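How to see the Totmont ruins in a day (and still enjoy your lunch)
By Isamu Kudo, 1/27/22

I've done Totmont badly once and well 2 times now, so let me save you the bad one. My first go, I turned up mid-morning with no water, followed a coach party up the main stair and saw mostly the backs of other people's hats. The ruins deserve better than that, and so do you!

Start from Ostanton. It's the nearest town with proper beds, and the first bus, the 503, leaves from outside the covered market before the bakery has even got its shutters up. Buy your bread the night before. Sit on the left for the valley views, and stay on past the official stop if the driver will let you - the next one, by the old cistern, puts you at the quiet north gate.

Now, the order. Most people go straight for the upper temple and work down, so do it backwards. Begin with the washing pools while the light is low and you can still make out the carving along the rims (fish, mainly, and one very cross-looking heron). From there take the sunken lane to the granaries. It's easy to miss, so look for a doorway with a split lintel and go through it, even though it feels as if you shouldn't.

Save the upper temple for last. It's 938 steps from the lane and there's hardly any shade, but by early afternoon the coaches have gone off to Puvuvcombe for the pottery and you may well get the terrace to yourself. I ate an entire bag of apricots up there and watched the swifts.

A few bits of kit. Shoes with grip, a hat that ties on, small change for the gate, and a torch for the granaries, where the floor drops without warning. Download your map before you leave Ostanton, as I had no signal past the cistern. I use the Sýkora walking map, sheet 33, which marks the sunken lane properly - the free leaflet leaves it off altogether. 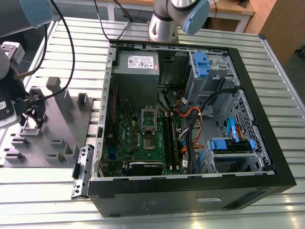
Isamu Kudo
Walker, slow traveller and writer of these guides

Getting back is the fiddly part. The last bus goes from the main gate, so you'll need to come down the south side and allow more time than you think. If you miss it, walk down to the village and ask for Octavio Bedoya at the café. He knows who's driving to town that evening, and his lentil soup is worth missing a bus for anyway.

If you can choose your month, go in April. The slopes are green, the pools have water in them and the terrace stones aren't yet too hot to sit on.

Last updated: bus stop and map details checked
Contact | © Isamu Kudo | Back to top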